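Geerts to close Ikenley parts counter, move stock to Goston depot

13 May 2019

Geerts will close its replacement parts counter in Ikenley and transfer the stock to its depot in Goston, the company said in a notice to account holders. The transfer covers 2340 catalog lines, mostly seals, valve cartridges, float assemblies and fittings for domestic and light commercial water softeners. Counter sales in Ikenley end when the present lease runs out in December.

The Ikenley counter has served plumbing contractors and walk-in customers from the same address since the company stopped making its own softener tanks. Orders placed there are filled from shelves behind the counter, and items not held locally are requested from Goston and collected later. Under the new arrangement all orders will be filled from Goston, either for collection at the depot or for delivery by carrier.

Evie Heywood, who manages parts supply for Geerts, said the two sites had been holding duplicate stock of the same slow-moving items.

"A brine valve seal for a discontinued head might sell a few times a year," Heywood said. "We have been keeping it in both places, buying it in minimum quantities for both places, and writing off old rubber in both places."

Rubber parts are the main source of waste. Seals and diaphragms are date-marked on receipt and are withdrawn from sale when they pass the maker's stated shelf life. Combining the two stocks should mean that older parts are sold first, Heywood said, and the Goston building has a storage room held at a steady temperature. Ikenley does not.

Orders received by the afternoon cutoff will leave Goston the same day, with delivery to addresses in the Ikenley area within 24 hours. Carriage will be free to trade accounts on orders of more than 70 dollars. Below that figure the existing carriage charge applies. Cash customers will be able to order by telephone or through the website, but will no longer be able to bring in a worn part and have it matched at the counter.

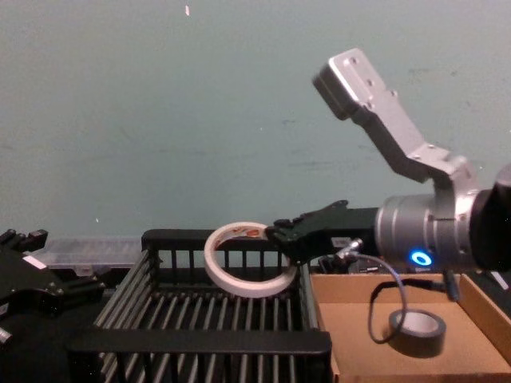
What happens to a customer who does not know the part number? The parts desk will identify items from the serial plate on the softener head or from a clear photograph with a ruler laid beside the part, and worn parts may also be mailed to Goston for matching.

Some contractors said the matching service was the main reason they used Ikenley. Rangi Gilchrist, who maintains softeners in apartment buildings, said many of the units he works on have had their heads replaced at least once, often with a different model from the one on the original paperwork.

"The plate on the tank tells you about the tank," Gilchrist said. "The head can be anything. I take the old piston in and they put it next to a new one. A photograph won't show you a small difference in the groove."

Heywood said that parts sent by mail would be measured on the day they arrive and that the customer would be called before anything was shipped. Return postage will be charged only if no match is found and the customer wants the old part back.

The Flerkimska range of valve heads, which Geerts distributes under a separate agreement, is included in the transfer. Warranty claims on those heads will continue to go through the same claim form. The completed form and the failed part should be sent to Goston once the counter has closed. Claims already lodged at Ikenley will be completed there.

The notice lists 4 product groups that will not move. Resin, filter media, bulk salt and full-size brine tanks will be sold through a local dealer in Ikenley, as the cost of shipping them from Goston would exceed the margin on most orders. The dealer has not been named. Heywood said terms had been agreed but the contract was unsigned.

Staff at the Ikenley counter have been offered positions at Goston or on the telephone parts desk. Cameron Merrick, the counter supervisor, will transfer to the parts desk and take charge of identification requests.

Trade accounts opened at Ikenley will keep their numbers and credit terms. Account holders who collect in person should confirm a delivery address before the counter closes. Orders left uncollected at Ikenley on the closing date will be sent to the address on the account without charge.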